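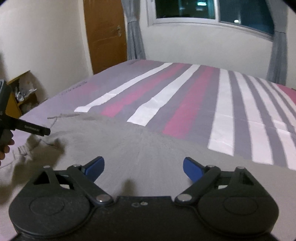 2 min read · 5 replies

Birnlow forum > Manipulation > Data and methods
Greteck cloth result: is the handheld data doing the work?

drywall_anchor
Posted 2022-09-13
Finally read the Greteck write-up on bed making. The claim is that 1,594 demos recorded with handheld grippers, no robot in the loop, train a policy that matches one trained on teleop. I don't buy it yet. Their test is 40 trials on one arm, and "success" means a corner of the cloth ends up inside a taped box. You could get a decent score by grabbing near the edge and dragging.

Also, a striped sheet with a plain grey cloth on top is about as easy as bedding gets for a camera. Show me white on white.

pinch_force
The box metric is weak, agreed. But the handheld part is the piece I'd defend. The fingers in the training video look the same as the fingers at test time, blue pads and all. That takes care of a lot of the gap people used to complain about.

drywall_anchor
It takes care of the gap in how things look. A person's wrist does stuff the arm can't. How many demos did they throw out for being unreachable? I couldn't find the number.

Brenex_fan
Appendix, second table. They filtered against the arm's joint limits and kept the rest. 1,594 is after filtering. They don't say what it was before, so you're half right.

drywall_anchor
Then I'm half annoyed. If they dropped a third of the data, the cost comparison with teleop is wrong, and cost is the whole pitch.

lowtorque
What bugs me is two-handed work. With one gripper in each hand, you get two wrist views and you need to know where each is relative to the other. Over a big bed there are long stretches where one camera sees mostly fabric. Farah tried this in our lab with towels and tracking drifted badly on plain cloth. Stripes would help it — so would a curtain or a window frame in the background — and I'd like to know what happens without them.

pinch_force
Were you using IMU data too, or vision only?

lowtorque
Vision only, so yes, not a fair comparison. Still want the ablation.

Brenex_fan
They have said more bedrooms are coming in October, night and day. If the number holds up in rooms it never saw, will you two let it go?

drywall_anchor
If they fix the metric, sure. Same box on the mattress in a new room tells me very little.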